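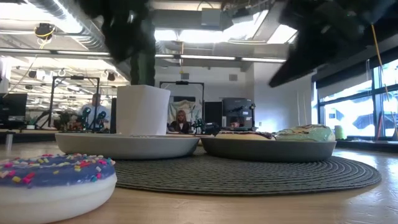 Lending a work on paper to a regional gallery: who pays for the frame?

Category: Museums and Galleries > Loans and Collections
3 min read

Milagros Bedoya
10 June 2018

I act for the estate of a printmaker who worked for most of her life in Nevby. The Forkmont Gallery has asked to borrow 13 of her etchings for an exhibition opening in December. The draft loan agreement states that works must arrive "framed and glazed to the borrower's standard", but it does not say at whose expense. Eight of the etchings are unframed and have been kept in a plan chest since they were printed. The estate has received one quotation, from a framer in Pillaveck, for £2,306, and this exceeds what we had set aside.

I should be grateful for guidance on two matters. Is it customary for the lender to meet this cost? If the gallery pays, to whom do the frames belong once the exhibition has closed?

2 answers

Nelly Ticona
It is usual for the borrower to bear all costs which arise from the loan itself. These normally include packing, transport, insurance and any framing that would not otherwise have been carried out. The wording you quote is often left over from agreements between two museums, where the lender already holds framed stock. You are entitled to ask for it to be changed before signature.

I would suggest that you write to the registrar and request a clause stating that unframed works will be mounted and framed by the borrower, using materials approved in advance by the lender. Please ask in particular about the mounts and hinges. Nothing should be stuck directly to the print, and the sheets should not be trimmed to fit an existing frame.

On the second matter, practice varies. Many galleries keep a store of standard frames and will return the prints in their mounts only. Others will leave the frames with the lender — sometimes for a modest payment. Whichever is preferred, it should appear in the agreement, together with the name of the person who will take the works out of the frames and check their condition.

You may also wish to confirm the light level and the length of display. The estate should keep a dated condition report, with photographs, for each sheet.

25 people found this helpful

Petridis Framing
We would agree that the borrower generally pays. Please note that one quotation is not a sound basis for a decision, as prices depend a great deal on the glazing chosen. Acrylic is often asked for when works are to travel. Ask for the glazing to be priced separately.

Comments (0)
Tagged: loan agreements, works on paper, framing, artists' estates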